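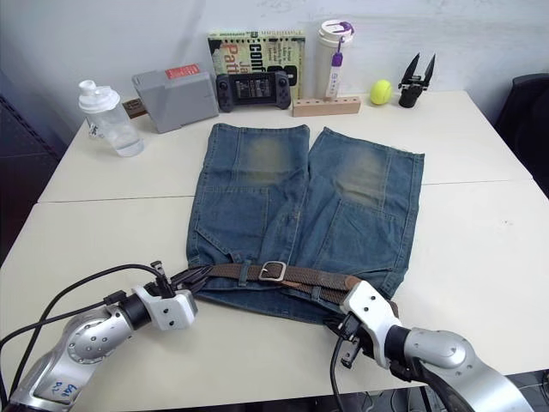 Does a belt need to come out of shorts before you fold them?

Posted in Laundry & Closets, January 2023

My sister-in-law swears that leaving a belt threaded through the loops ruins both the belt and the shorts. I have a pair of faded denim shorts with a brown braided leather belt that I wear with nothing else. I leave it in, buckle it, fold the whole thing and put it in the drawer. She says the leather will crack and the waistband will go out of shape. I've done this since August and can't see any damage, but I also don't know what I'd be looking for. I'm not interested in special hangers. Is there any truth in this or is it one of those things people repeat?

Chaiwat Srithong
Mostly repeated, I think. I have 84 answers on this board and a good part of them are me asking where a rule came from. A braided belt bends anywhere along its length, so one fold in a drawer isn't much to ask of it. I'd worry more about a stiff, solid strap folded hard in the same spot every time.

The waistband is a fair point, but only if you buckle the belt tighter than the shorts want to sit. Then the denim bunches between the loops and you press those creases in when you stack things on top. What I do:

Lay the shorts face up on a table, legs straight out.
Smooth the waistband from the middle toward each side.
Buckle the belt loosely, or leave it open.
Tuck the tail back along the waist so it doesn't hang out the side.
Fold one leg over the other, then bring the hems up to the waist. The buckle ends up on the outside if you fold backward, and it won't press into the front.

Take the belt out before washing, obviously. I don't believe anybody who says leather is fine in the machine "on cold."

norddahl_fan
Always take it out!! Leather needs to breathe. I got the Zullik belt rack and never looked back, it holds 18 belts

Prarkisum
I'd ignore the breathing business. The asker said no hangers, and one belt doesn't need a rack.

One thing Chaiwat skipped: check the loops. If a belt is a tight fit, pulling it in and out every week is probably harder on the stitching than leaving it alone. I've torn two loops that way and none by folding. Also look at whether the buckle rubs a pale spot on whatever sits next to it. Mine did that to a dark shirt. I put the shorts on top of the pile now and it stopped, or else I quit noticing.

As for cracking, bend the belt gently in good light and look at the strands. If they look dry, a little leather conditioner on a rag, and let it sit overnight before it goes near the denim again.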